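Toolmark room, notebook entry
18 March 2024

Pry marks, Costigan Street break-in. Second go at the casts, and what a difference!

Picking up where I left off: the back door strike plate has two good impressions, one shallow and one deep, and my first casts of both were full of bubbles. I was blaming the Osine compound. Wrong! It was my mixing. I'd been whipping it like pancake batter and folding in air the whole time. Today I pressed it flat against the card with the side of the spatula, slow strokes, and laid it into the mark from one end so the air had somewhere to go. Left it 15 minutes before lifting (the sheet says 8, but the room is cold and I'd like to keep my eyebrows un-singed by the reviewer). Both came away clean. Not one bubble in the deep one.

Under the comparison scope the striations in the deep mark are gorgeous. There's a chip near one corner of the blade edge that leaves a fat double line, and it shows up in the shallow mark too, fainter but in the same spot. So I'm happy saying same tool for both marks, pending a second examiner. I am not saying anything yet about the pry bar from the car. Test marks first, in lead, at three angles, then we talk.

Lighting notes, mostly for whoever has the scope next. The Dronell lamp is far better low and from the left. Straight down, everything goes flat and the fine lines disappear. I ran it at 100 percent to begin with, which was silly, and turned it well down - much nicer. Please leave the arm where it is if you can stand to.

Glare was on my mind all afternoon after that. Any smooth surface will do it, shiny plate or not.

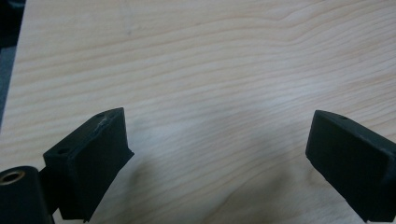 Tabletop, light wood. Grain goes pale in the middle where the light hits.

Same trouble as the strike plate under the overhead light, so move the lamp before you decide a mark has no detail.

Still to do:
- lead test marks with the pry bar, all three angles
- relabel the old casts as rejected, keep them in the case box
- order more Osine, we're on the last tube
- try Clito on the painted door frame. Softer stuff, and it might not pull the paint. Practice piece first!

Casts are in the locked drawer, bagged and initialed. The court date isn't until July, so there's time to do the frame properly.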